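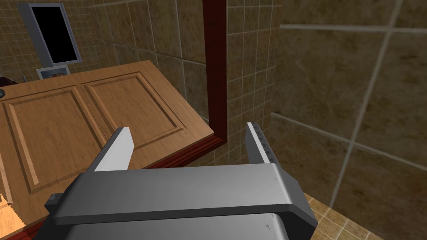
Rahman
Minutes Secretary, Undomdale Allotment Association

Minutes of the December meeting, held in the chapel hall at 7.30pm

Apologies were received from two plot holders.

Minutes of the last meeting were agreed, with one correction – the gate repair was on the Stirkow Lane side.

Water. The bill came to £594. The tap by the lower plots still drips and a new washer will be fitted before spring. Supply goes off for the winter at the end of the month.

Rents. Two are outstanding. Reminders to be sent.

Hedge. Lisumen quoted £169 for cutting the north side. Agreed. Plot holders to move canes and netting back from the boundary first.

Shed roof. Felt has lifted at the back. Left over to the next meeting – a second price is needed.

History display. The 1883 map has been copied and will go up in the hut. Old seed lists would be welcome.

Any other business. Bonfires: a reminder that none are allowed before dusk. Manure delivery is to be left by the top gate, clear of the track.

The meeting closed at 8.50pm.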